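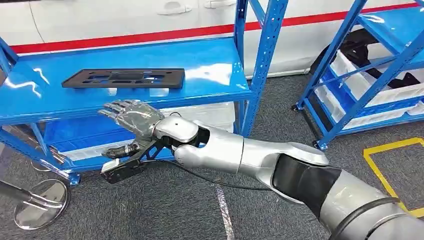

Hash tables, and the month I stopped being frightened of them

Posted in June · 7 minute read · 12 comments

I've been putting off writing about hash tables because I was fairly sure I'd get something wrong and a stranger would tell me so. Well, I've now been using them nearly every day since the spring, so if I don't understand them by now I never will, and you might as well have what I've got!

For anyone new, I'm teaching myself to program in the evenings. I started with lists (arrays, if you're being proper) and for ages I thought lists were all anybody needed. You put things in, you go through them one at a time, you find the thing you want. Lovely. My first real program was a little thing called Biva that keeps track of which seeds I've got in the shed and when they need sowing, and the whole of it was one great long list that I looped over again and again and again.

It worked fine with the seeds I'd typed in. Then my sister asked if she could have a copy for her allotment group down in Somcombe, and they had a spreadsheet with several thousand rows in it going back years, and Biva just sort of sat there. I'd press the key and go and fill the kettle. I assumed my laptop was dying.

My laptop was not dying. I was comparing every row in their spreadsheet against every row in my list, so for each line of theirs I was starting at the top of mine and plodding all the way down. Double the rows in both and you do four times the plodding. Once I'd drawn it on the back of an envelope I felt a bit sick.

So what is a hash table?

The way it finally went in for me was coats. Imagine a village hall with a row of numbered pegs. You come in with your coat, and there's a rule for working out which peg it goes on from your name alone. Say you add up the letters (A is 1, B is 2 and so on), divide by the number of pegs, and the remainder is your peg number. Later on you want your coat back. You don't walk along the row looking at every coat. You do the sum again, get the same number, and go straight there.

That's it, more or less. The sum is the hash function, the pegs are usually called buckets, your name is the key and the coat is the value. I'd read three different explanations with diagrams full of arrows before I got to coats, and I wish somebody had started me there.

Let me do one properly, as I find I never believe these things until I've done one by hand. Take the key "pea". P is 16, E is 5, A is 1, so that's 22. If I've got 17 buckets, 22 divided by 17 leaves 5. So "pea" lives in bucket 5. Now "bean": 2 plus 5 plus 1 plus 14 is also 22. Bucket 5 again. Oh dear.

Two coats, one peg

This is called a collision and I was quite upset the first time I met one, because it felt as though the whole trick had fallen over. Surely one of them gets lost? But there are a couple of ordinary ways to deal with it.

The one I understood first is called chaining. Each bucket holds a little list of its own, and if two keys land in the same place they both go in the list, key and value together. When you look up "bean" you go to bucket 5, find two things there, and check the keys until you find yours. You are back to plodding through a list, yes, but it's a list of two, and I can live with a list of two.

The other one is open addressing, where if your peg is taken you try the next one along, and the next one, until you find a gap. It sounds simpler and I do quite like it, but deleting things is fiddly. If you take "pea" out and leave a plain gap, then someone looking for "bean" gets to bucket 5, sees it's empty and goes home, when bean was sitting in 6 all along. So you have to leave a marker behind that says something used to be here, keep going. People call these tombstones. I spent a whole evening on a bug that was exactly this, and I had read the warning about it that same afternoon. 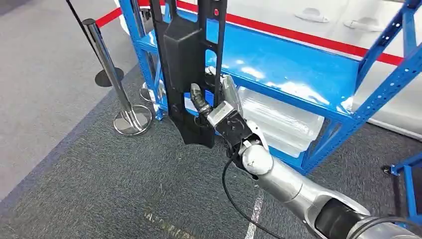 The adding-up-letters rule, by the way, is a dreadful hash function. It's good for explaining and hopeless for using. Every word with the same letters in a different order gets the same total, so "tea", "eat" and "ate" all pile up together, and short words never produce very big numbers, so if you had a really large table most of it would stand empty while the low buckets groaned. A decent function smears the keys out evenly and makes the position of each letter matter. The simplest improvement I've tried is to multiply the running total by some number before adding each letter. I used 31 as that's what I saw in other people's code, and my pile-ups thinned out straight away.

I'm not going to pretend I know what makes a really good one. There are people who do that for a living.

When it gets full

The other thing I'd missed is that the table has to grow. If you've got 17 buckets and you keep on cramming seeds in, sooner or later every bucket has a long list hanging off it and you're plodding again. So you keep an eye on how full it is (the load factor, which is just the number of things divided by the number of buckets) and when it gets past a limit you make a bigger table and move everything across.

And you can't just copy bucket 5 into bucket 5! The remainder changes when the number of buckets changes. "Pea" with 17 buckets is in 5, but with 37 buckets it's in 22. Everything has to be worked out again from its key. I got this wrong in the most baffling way, where some of my seeds could be found and others couldn't, and the ones that could were just the ones with small totals. I blamed the spreadsheet for that for far too long.

It was Obadia Swai who spotted it. We got talking on the Laxdal forum, where I'd posted my code with a title that was mostly exclamation marks, and he wrote back with a single question: "Where does bucket 5 go when you resize?" I looked at it for a minute or so and then went very red, alone in my kitchen. He's been programming since before I could read, and he never once made me feel daft about it.

His other advice was to stop writing my own and use the one that comes with the language. He's right, of course — every language I've looked at has one, whether it's called a dictionary or a map or something else — and it'll be faster and better tested than anything I knock up after tea. I did swap it over in the end. But I'm glad I built the bad one first. When the built-in one told me that I couldn't use a list as a key, I knew why it was cross. If you could change the key after you'd put the coat on its peg, the sum would come out different next time and you'd never find your coat again.

What it did for Biva

I load my own seeds into a dictionary once, with the name as the key, and then go down the Somcombe spreadsheet a single time, looking each one up as I go. One pass. I no longer have time to fill the kettle. My sister said "oh, it's done" in a slightly disappointed voice, as if she'd been looking forward to the wait.

It isn't all gain. A dictionary takes up more memory than the plain list did, and it's no use at all if what you want is "everything that needs sowing between now and the end of the month", because the hash function has deliberately scattered things about and near neighbours aren't kept near each other. For the sowing dates I've kept a sorted list, and it does very nicely. I had a brief phase of wanting to turn everything into a dictionary, including a list of 4 items which never gets any longer, and I've had to have a word with myself.

I've also started poking at Drodavix, which is a small database somebody on the forum recommended, and its indexes are mostly trees, so I suppose trees are next. I've got as far as drawing one. It fell over to one side because I put the numbers in already sorted, and apparently there's a whole chapter on stopping that from happening, so I'll go and read it and report back when I've calmed down.

If I've made a mistake in the open addressing bit please do say so in the comments, and be gentle. And if anyone has a nice plain explanation of why people like the number of buckets to be a prime, I'd love to see it. I've read that it helps when the keys share a pattern, and I can just about make that work on paper with multiples of 4, but I couldn't explain it to my sister yet.

12 comments · 4 shares

Print this post · E-mail this to a friend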